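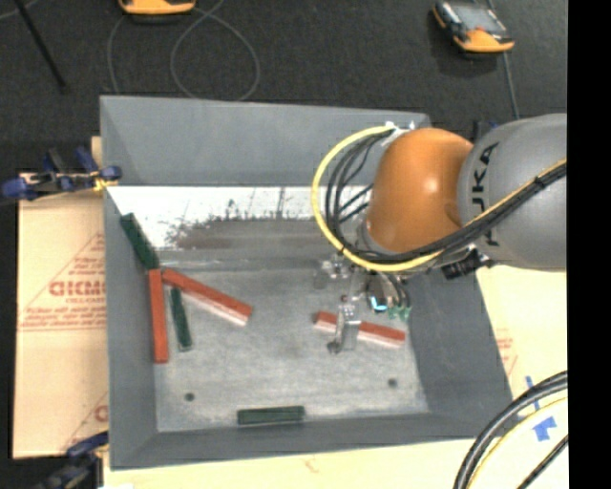 Skunk under the deck, do I have to do anything?

Heike Kleinschmidt
A skunk has moved in under our back deck. It comes out at dusk, digs small cone-shaped holes in the lawn, and goes home before I'm up. So far we've been polite to each other. The dog is less diplomatic. Is it raising a family down there, and can I ask it to leave without smelling like it until fall?

Radau
It's June, so assume kits. Don't block the hole yet. Wait until they're following her out at night, then stuff the entrance loosely with newspaper. If the paper hasn't moved for 2 nights, put up hardware cloth and bury the bottom edge. The holes in your lawn are from grub hunting - you're getting free pest control from a contractor who doesn't clean up. Walk the dog on a leash after dark.

Sallotetti
mothballs!! worked for my uncle

Lammers
Please skip the mothballs. They're poison, they aren't meant for use outdoors, and the dog will find them before the skunk does. A radio and a bright light by the entrance will sometimes annoy her into moving the kits herself. Mine put up with talk radio for a week, which is more than I could do.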